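4. Setting up the sorting station
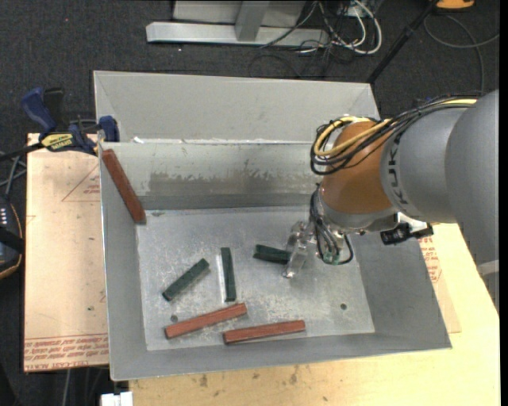 Fig. 4-1. Metal bin with green and reddish-brown blocks, on a wooden table.

Read section 3 first if you haven't mounted the wall rail yet. Labels go on last. Always last.

This section covers the Savport classroom kit, the single-table version. If you have the double, Katia Pellegrini's notes at the back cover the extra legs and the longer rail. Everything else is the same.

4.1 Before you start

Clear the table. Wipe it down, let it dry. Bins slide on a damp surface and the rubber feet won't grip for a good hour after.

You need:
Bin, any size
Rubber feet (small bag, taped inside the lid of the carton)
Phillips screwdriver
Label sheet, part 3771
Blocks, sorted or not, doesn't matter yet

CAUTION: Sheet metal edges. Run a cloth along the top rim before any kid gets near it. If the cloth snags, file it or send the bin back. Do not tape over it.

4.2 Placing the bin

1. Put the feet on. Press hard, hold, count to ten.
2. Set the bin down at least 19 cm in from the table edge. More if the table is on casters.
3. Push on each corner. If it rocks, turn the bin a quarter and try agian.
4. Lock the casters. Both ends.
5. Check that the smallest child in the group can reach the floor of the bin without climbing. If not, use the low table.

NOTE: Bins scratch. Scuffs on the floor of the bin are normal wear and not covered by the warranty.

4.3 Loading

1. Blocks in by hand, a few at a time. Don't tip the carton – it dents the floor and the noise is awful.
2. Two colors to begin with. Add a third once the group can clear the bin without help.
3. Leave the blocks mixed. Lining them up beforehand defeats the purpose.
4. Spare blocks go back in the carton, carton goes on the shelf.

Maximum load for the standard bin is 43 blocks. Past that the kids dig instead of pick, and blocks end up on the floor.

4.4 Labels

Peel from the corner with the notch. Stick to the outside of the bin only. One color per label, facing the side where the children stand. Wrong spot? Warm it with a hair dryer, low setting, then lift slowly. Old Morrison labels fit too but the glue is stronger, so get it right first time.

4.5 Cleaning

Blocks: damp cloth, mild soap. No dishwasher, no soaking. Spread them on a towel overnight, not on a radiator.
Bin: empty it first. Same cloth. Dry it straight away, corners included.
Do the lot at the end of term, and once in March if the room gets heavy use.

CAUTION: Throw out any block with a split or a raised splinter. Sanding is ok for rough ends, not for splits.

4.6 Problems

Bin rocks on every side: one foot missing or doubled up. Check underneath.
Label curls: surface was greasy. Wipe, dry, new label.
Color rubbing off on hands: stop using that block, write down the batch number and call parts.

Parts and replacements: Yusri Simanjuntak, extension 138. Mornings are best. Have the carton number ready, it's on the short side under the barcode.

Go to section 5 for the wall charts.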